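Kosham's test engineer has stopped believing the brochure

Monday, August 17, 2020

The first thing the test engineer at Kosham wants to know is whether I am going to write that robots are about to take over the warehouse. I say probably not. "Good," she says, and pulls out a chair. "I've read that one."

Kosham packs mixed orders for small shops: toys, toiletries, stationery, the odd bit of hardware. For most of this year she has been trying out grippers for a picking station, and she agreed to talk on condition that I left her name out. She isn't hiding anything, she says. She would just like salesmen to stop ringing her.

Two products got as far as a proper trial. One is the Ninitz, a two-fingered gripper. The other is the Cadico, which works by suction. Both came with a sheet of results from their makers, and she keeps the two sheets pinned together over her desk, with a good deal of pencil in the margins.

"They're not lies," she says. "I want to be fair. They are results from somebody else's bin, with somebody else's objects in it. Boxes, mostly. Nice dry boxes, all facing the same way. If I had boxes all facing the same way I wouldn't need to buy anything."

So how did she test them? She gave each gripper the same job: take things out of a bin, one at a time, and put them in a tray. The plan was 433 attempts each. The Ninitz got through its share. The Cadico had three more added by mistake, when a colleague forgot to stop the counter after lunch, which gives the grand total of 869 that appears in her report. I ask whether the extra three matter.

"No. But I left them in. Once you start tidying, you don't know where you'll stop."

She won't let me print the success rates, which belong to the company, but she will say that neither gripper came near its sheet. She will also say that the ranking changed depending on what was in the bin. With flat, smooth things the suction cup was ahead. With small and lumpy things it fell behind, and with crumpled film both of them were, in her word, "hopeless, in different ways".

I put it to her that a vendor would blame her set-up. She laughs. One already has. "He said my lighting was wrong. Then he said my bin was wrong. I asked him what a right bin looked like and he sent me a picture of a new one." Her own bin has been in use for a long time and she has no plan to replace it. The scuffs confuse the vision software now and then, and so do the shiny patches. She thinks that is useful to know before the money is spent.

The choice of objects took longer than the choice of arm. Her first set ran to 24 items. She cut it down after noticing that half of them were being picked every single time by everything, and so told her nothing. Clear packaging stayed in. So did anything see-through, small or awkwardly shaped. For most runs she puts only a handful in at once.

"People like a full bin, it looks impressive on a video. But a full bin is easier in some ways. Wherever you come down, you hit something. Spread a few bits out on the floor of it and then the thing has to aim."

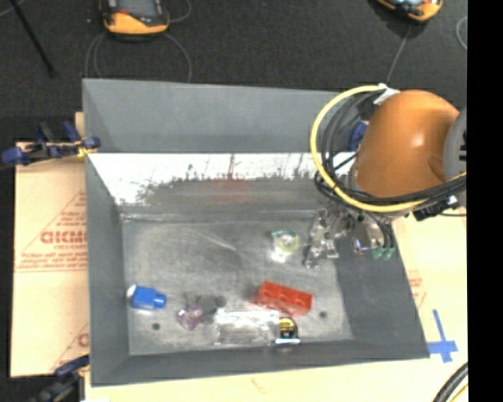
The arm reaching into the test bin, with a toy brick, a clear plastic package and other small items on the floor of it.

The toy brick, she says, is the one visitors always ask to see picked, and the one she least enjoys demonstrating. It is bright, it is solid, and a person watching goes away thinking the problem is solved. Clear plastic is where she sends the doubters, and also the believers. The camera tends to see the reflections on top and guess at the rest. She has watched an arm go down with great confidence to a spot a finger's width from where the packet was.

Is that the gripper's fault, then, or the camera's? This is the part of the conversation where she becomes most animated, and also most cross. "That's exactly what they all say. The gripper people say it's the camera, the camera people say it's the software, and the software people would like more data. I'm buying a picking station. I don't care whose fault it is."

All the same, she did try to separate the two. For about 200 of the attempts she chose the grasp point herself, by clicking on the screen, and let the arm do only the moving and closing. Results went up for both grippers, and by more for the fingers than for the cup. She reads that as a sign that the Ninitz is a decent piece of metal being told to go to the wrong places. Her manager reads it as a sign that they should buy the Ninitz. They have not settled this.

There is a third camp. Mạch, a small controller project that a friend of hers has been following, promises smoother control of finger force, and she has been asked several times why she hasn't tried it. Her answer is short. "Because it's a controller. If the fingers close in the wrong place they can close as smoothly as they like."

I ask what would change her mind about the whole business. She thinks for some time. A supplier who turned up with no sheet, she says, and asked to see her bin first. Somebody who would leave the equipment with her for a month and go home. So far the longest she has been offered without a salesman standing next to it is four days, and he rang on two of them.

And if she had to choose tomorrow?

"Tomorrow I'd keep the people," she says. "They can all do the crumpled film."

The next round of trials starts at the end of the month, with the same bin.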